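Ula basketry season opens to all in Skurkberg

Free weaving courses, a willow walk and a lending library of tools

Stitero, the crafts charity, is delighted to announce Ula, a summer season of basketry for beginners and old hands alike. There will be 12 weekend courses, open evenings by the river and a long-awaited show of working baskets from farms, boats and kitchens. All courses are free, tools and willow included!

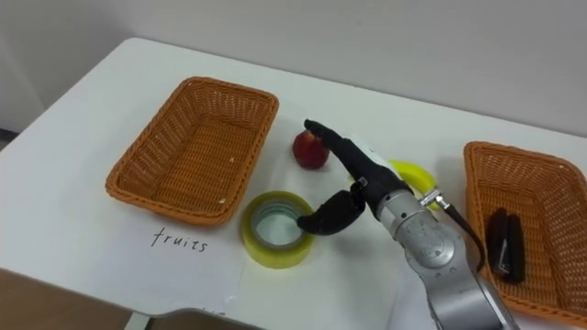
Beginners will start with a round base and work up to a small bread basket over two days. It's a lovely project, forgiving of wobbles, and most people go home with something they want to use the same evening. Those who have woven before can move straight on to trays, with tutors on hand for the tricky parts: keeping a weave tight as the sides begin to slope, and finishing with a rolled rim like the one on the orange-tan tray beside the banana. Rims get a whole afternoon, because that is where most home weavers get stuck.
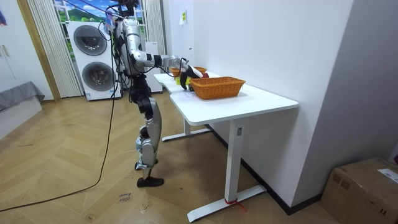
Ula has a new home this year in the Howlader building, the old rope store behind the fish market. The ground floor has been cleaned and repainted, with big sinks for soaking willow and a ramp from the street. Upstairs is kept for talks and for the dry work, such as sorting, trimming and mending. Weavers who like to sit low with a lapboard are welcome to do so, but there is plenty to be said for a wicker basket on a white desk, as here, where pale light bounces back up through the weave and shows every gap. Bring a cushion either way.

"I learned on a kitchen step with my aunt shouting advice from the next room," said Nilmini Wanigasekara, who leads the season. "I want Ula to feel a bit like that – noisy, friendly and with tea always on. You can come knowing nothing at all."

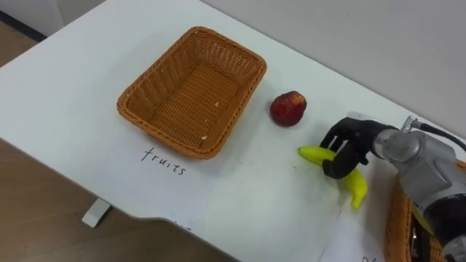 The show of working baskets takes up the whole of the long gallery. There are eel traps, egg baskets, a cradle, laundry hampers and a coal scuttle that has been re-bottomed so often that very little of the first one is left. Visitors may pick up and handle 50 of the pieces, and we hope they will. Labels are by hand throughout, in the plain spirit of that sheet of paper reading "fruits" in lowercase black ink, and children can write their own in the family corner. Last year's smaller show had 3,698 visits, so we have added late opening on market days.
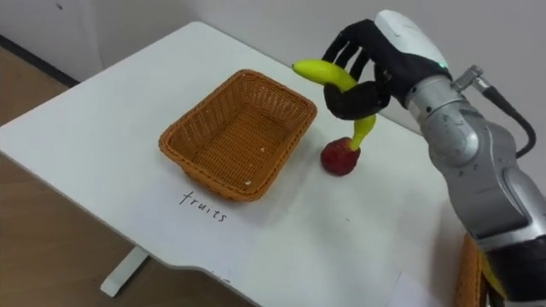

SKURKBERG, Tue 17 May – Booking for all Ula courses opens today at the Howlader front desk and by phone. Places are shared out by draw in each group, with more than 84 kept for people who have never been on a Stitero course before. The willow walk needs no booking. It leaves from the ferry steps and takes in the beds that were cut in February, where the new rods are already shoulder high.

Notes for editors

Interviews with Nilmini Wanigasekara can be arranged through the Stitero press desk. Reporters are warmly invited to join a beginners' session and should wear clothes that can get wet.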